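Surnorano publishes first results from its household chore trials

Simulated tidying tests set out which jobs a three-fingered hand can be trusted with, and which it cannot
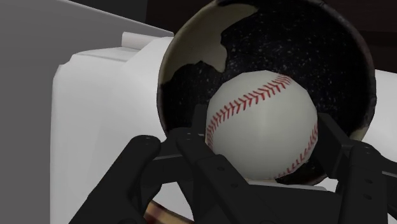 Research news

PLURNVILLE, August – Surnorano has published the first results from its programme on household and shop-floor chores. The report covers 76 tasks, all run in simulation, and gives a pass or fail for each one. Of these, 31 met the company's standard for unattended work. The remainder did not.

The tasks were drawn from ordinary jobs in kitchens, utility rooms and small stockrooms: clearing a worktop, putting loose items into a bowl, moving bottles to a shelf, sorting returns, folding a towel. Each was attempted 800 times, with the position of the objects changed before every attempt. A task passed only if the hand completed it without dropping, crushing or knocking over anything that was not part of the job.

The company chose this standard over a simple success rate. A hand that puts the right item in the right place but tips over a bottle on the way has made more work for the household, and the report counts such attempts as failures.

Results by type of task

Picking up single rigid objects gave the best results. Balls, cups and boxed goods were lifted and set down reliably when there was clear space on at least two sides. A baseball is one of the standard test objects. It is round, it can roll, and its raised stitching gives the fingers an uneven surface to close on.

Results fell when the same objects were placed close to others. With a ball held near a bowl and a large plastic container, the fingers have little room to open, and the release has to be planned before the grip is made. Most failures in this group came at release. The ball was gripped correctly, then nudged by a finger as the hand withdrew.

Cloth, bags and anything with a loose lid performed worst. No towel-folding task passed. Pouring tasks were attempted but are reported separately, as the liquid model used in the simulator is not yet considered accurate enough to support a result.

Speed was recorded but not scored. The median time for a passed tidying task was 20 seconds per object, slower than a person would take.

Limits of the trials

All figures refer to simulated work. Friction, weight and surface finish are set by the software, and real objects vary more than the models do. Surnorano does not claim that a task passed in simulation would pass in a home. The report also leaves out stairs, pets, poor lighting and people moving through the room.

On the question of whether machines can do household chores yet, the report's answer is limited. Some single steps can be done to a useful standard. Complete chores, made up of many steps in a crowded space, cannot.

Next stage

The tasks that passed will be repeated on physical equipment at the Undetano test kitchen. Çetinkaya, which supplies shelving and storage to small retailers, will provide a stockroom layout for the shop-floor tests. The same pass standard will apply – no allowance will be made for the change from software to hardware.

The task list, object set and scoring rules are available on request from the Surnorano press office. Requests should state whether the simulator settings are also needed.

About Surnorano

Surnorano develops and tests handling systems for homes, shops and light industry. It is based in Plurnville.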